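Comutbridge Closet Labels

Item names, storage notes and box sizes for household closets, in one CSV file.

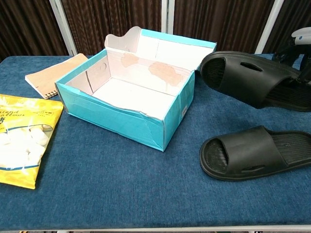
What is in it

The file closet_labels.csv has 1000 rows. Each row is one kind of thing people keep in a closet, hall cupboard or entryway: shoes, scarves, notebooks, snacks, spare bulbs and so on. The list began as a set of printed shelf labels for Sandhu and grew from there.

Columns

item: common name, lower case, singular except for pairs ("slide sandals", "rain boots")
group: one of 12 groups, listed in groups.txt
container: the usual box, bin or bag for the item
stack: yes or no, whether the container can go under another one
season: summer, winter or blank
alt_names: other names, separated by semicolons

A blank season means the item is used all year. It does not mean the value is missing. Missing values are written as NA.

Using the file

Open it in any spreadsheet program. The encoding is UTF-8 and the separator is a comma. If alt_names shows up split over several columns, turn off the semicolon separator in the import window.

To print labels, sort by group, then by item, and paste the first column into labels_20.odt. The sheet holds 20 labels. Names longer than 17 characters wrap to a second line.

Known problems

"Slipper" and "house shoe" are still separate rows.
Food is thin. Most entries are dry goods and candy.
Container sizes from the Kekel list were in inches and have been dropped until they can be checked.
The groups "hobby" and "paper" overlap. Notebooks are in paper, sketchbooks in hobby.

Changes

July: merged the Dralider list, removed duplicate rows, added the stack column.

License

Free to copy and change. Please keep the name Comutbridge Closet Labels in any copy you pass on.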